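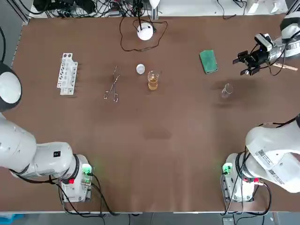
Open day at Fernov, Warnport site: notes and questions
Forum: Lab Automation > Visits and Demos

gantry_nine
Posted October 25, 2026

Went through the Fernov open day in Warnport. Most of the floor was palletizing, but the bench demo was the reason I made the drive. Two arms, one table, ordinary wet lab items: rack, tongs, dish, beakers, sponge. No fixtures holding the glassware.

The operator ran 4 tasks. Beaker to dish, tongs to rack, sponge across the table, stir with a wooden stick. Staff quoted 1,805 recorded runs behind the stirring task alone. They would not give a success rate.

Questions welcome, I took notes.

torquelimit
What was the cycle time on the beaker move?

gantry_nine
Not posted. Slow. A technician would have finished and gone for coffee.

Jemal_bench
I was in the afternoon group. We only got three of those tasks, the stir was skipped. The beaker move was fine. My concern is the gripper. Two fingers on a round glass wall gives you very little contact area, and I saw no sign of force sensing. Ask them what happens with a wet beaker.

torquelimit
Two fingers is fine if the pads are soft. We have run glass vials that way since July at 100 a shift and the breakage is no worse than by hand.

Jemal_bench
Vials are all the same diameter. That bench had two beakers plus a flat dish. Different problem.

torquelimit
Fair on the dish. Don't agree on the beakers.

millrat
Is the camera on the wrist or overhead? Clear glass is hard on any depth camera, and an empty beaker is the worst case.

gantry_nine
There is a small one on the gripper. I asked about the rest of the sensing and was told it would be in the handout. It was not in the handout.

millrat
Then I would want to see the empty beaker picked up from a few random spots before I believed much. Amber liquid in the other one gives the camera something to find.

Makeck
We priced a similar two-arm bench last year. The arms were not the problem. Cable management was, along with cleaning. If you spill on a surface like that it stains, and our safety people wanted a tray under everything.

gantry_nine
The top did have a dark stain near the middle. I didn't ask what it was from.

Makeck
Any word on hourly rates for a trial?

gantry_nine
3,000 for a week on site, their operator included. Travel is extra. Paid in advance.

Jemal_bench
My group was told travel was included. Get it in writing.

gantry_nine
Will email them and post the reply in this thread.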